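4.2 Work surfaces and their condition

The survey form treated each work surface as a separate item, even where two surfaces belonged to the same bench. In total we recorded 317 surfaces across the four workshops. Of these, 72 had a varnished or otherwise glossy top, and the rest were bare wood, painted board or metal. The varnished tops were older on average than the others, and most had been moved from offices or teaching rooms when the workshops were refitted.

Damage was scored on the scale given by Begović, with one change. The original scale puts scratches and cracks in a single class. We split them, as a scratch in varnish is mostly a matter of looks, while a crack changes how small parts sit on the surface and where dust and filings collect. Both raters (Panganiban and Ouazzani) scored every surface without seeing the other's form. Where they differed, Mansour looked at the surface again and his score was kept.

Figure 6 gives a typical case from the Lultthorpe workshop. The tabletop is a reddish-orange wood with a dense dark grain and a high polish, and a long dark crack runs across it. On tops of this kind the crack runs close to the direction of the grain more often than across it, and under strong light a rater standing on the wrong side can take one for the other. The glare on the varnish adds to the problem. For this reason the form asked raters to look at each glossy top from two sides before giving a score.
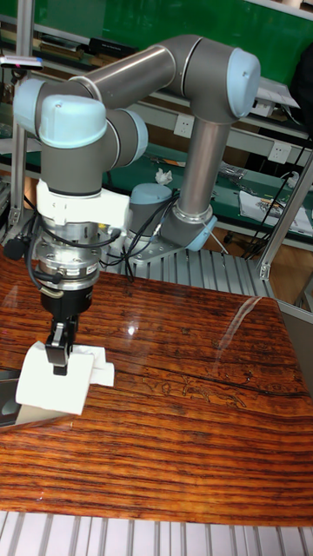 Figure 6. Varnished tabletop with a long crack, Lultthorpe workshop. Workbench with light green shelving behind.

Storage of small items was scored apart from surface damage. We used three classes: stored, set down and piled. An item was "stored" if it was in a drawer, a rack or a labeled tray. It was "set down" if it lay alone on a surface, and "piled" if it touched two or more other items of a different kind. Paper was entered separately, with printed sheets and handwritten notes in different columns. Tissues, wipes and packaging went under waste, whether or not they had been used – the raters had no good way to tell.

Piles were found mainly on benches with shelving above them. This was not what we expected from the Zornitz study, where shelving went along with clearer benches. One possible reason is depth. The shelves in our workshops are shallow, and people told Cherkaoui in the May interviews that they kept boxes there and left hand tools on the bench below. Sockets mounted on the bench frame may also play a part, as the space near them was used for whatever was being worked on at the time.

The full set of entries comes to 3,846 items. Table 5 lists them by class and by workshop. The forms were closed in September 2001, and surfaces replaced after that date are not included. Ashour checked the waste column a second time against the cleaning records, and 2 entries were moved to "set down" as a result.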